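Projecting a Shadow Puppet Show With Live Music: A Beginner's Setup

If you have ever wanted to mix paper puppets, a live musician and animated backgrounds in one little theater, you can do it in a weekend with an old computer and a bedsheet. I have built this setup for two shows now, The Koppel Lantern and a longer piece called Ullonus, and I still get a thrill when the first background fades up behind a cardboard fox!

Start with the screen. Stretch a white cotton sheet over a frame and staple it on all four sides, pulling from the middle of each side out to the corners. Mine is 143 cm wide, a good size for one puppeteer and one helper. Iron the sheet first. Wrinkles show up as gray lines across every sky.

Put the projector behind the screen, on the same side as you, and set it to rear projection so the picture flips the right way for the audience. Place it low and tilt it up. Your puppets go between the projector and the cloth, pressed close to the cloth for a crisp edge or pulled back for a huge, soft shadow (try this with a dragon, it's glorious).

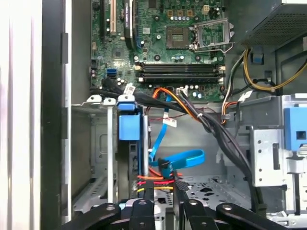
Backgrounds come next. Draw each one at the shape of your screen and keep the middle pale, so the puppets have something bright to stand against. Dark trees at the sides, light in the center, slow movement only. You don't need a fancy computer to play them back, but you do need a complete one, and a board with an empty CPU socket and four empty memory slots is still a few parts away from showing anybody a moonrise. Once your machine runs, export every background as its own video file and number the files in show order. Ullonus has 30 of them, and the numbers saved me more than once.

Now bring in the musician. Put a microphone near the instrument and run it into your sound input. In your visuals program, find the audio level and connect it to one thing in the background: the brightness of the stars, say, or the height of the waves. One thing is plenty to begin with. Have your musician play as quietly as they ever will, then as loudly, and set the low and high limits from that.
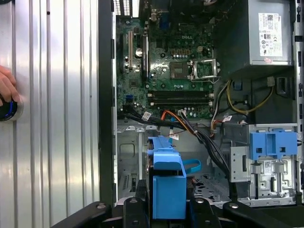
Side panel open, with the green board and its white DELL lettering inside.

Then make a cue sheet. I use one line per cue with the spoken words that trigger it, the file number and the puppet that enters. Print it big and clip a small red light over it. Leave 6 seconds of plain color at the start of each file, which gives your hands time to swap puppets.

Rehearse the changes before you rehearse the story. Go from cue to cue, skipping all the talking, until your hands know where each puppet hangs. We did this at the Darbridge hall in November with the heat off, and even in gloves it was fun — the accordion player kept making the sea go wild between scenes.

For the full run, put tape on the floor to mark the projector legs, your stool and the music stand. Turn off screen savers and pop-up messages. Set your volume with a few people in the seats if you can, as a full room soaks up sound.

The background files for The Koppel Lantern come to 830 MB, so copy them to the computer's own drive before the show. I learned that at Pranano, where a loose memory stick froze the moon halfway up and we had to tell the rest of the story under it.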